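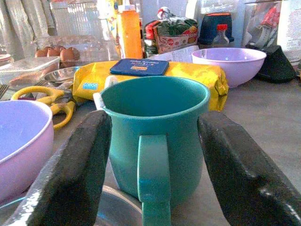 Figure 3. Teal mug, with a lavender bowl, yellow-handled scissors and a long yellow package labelled "COTTON".

Home | Issues | Authors | Search

3.2 What ends up next to the mug

I went into this part of the study expecting kitchens to be full of kitchen things (silly me!). The mug in Figure 3 is the sort I'd hoped for — plastic, thick flat handle, rolled rim — and it has a lavender bowl and a small stainless steel one for company. But look behind it and there's a wrapped package with a dark-blue box lying on top, and a pair of scissors with the handles spread open.

We had 23 households keep a diary through December, and 19 of them wrote down scissors as something that "lives" with the crockery. My colleague Inmaculada Vallejo calls these lodgers, and the name stuck. I'd coded them as clutter at first, then had to go back through all 1424 entries and change it, as people plainly didn't think of them that way. Forks were easier, thank goodness. Mugs I come back to in the next section, where the handles get a good deal more attention.

Contact the editors | © Zetham 2019 | Back to top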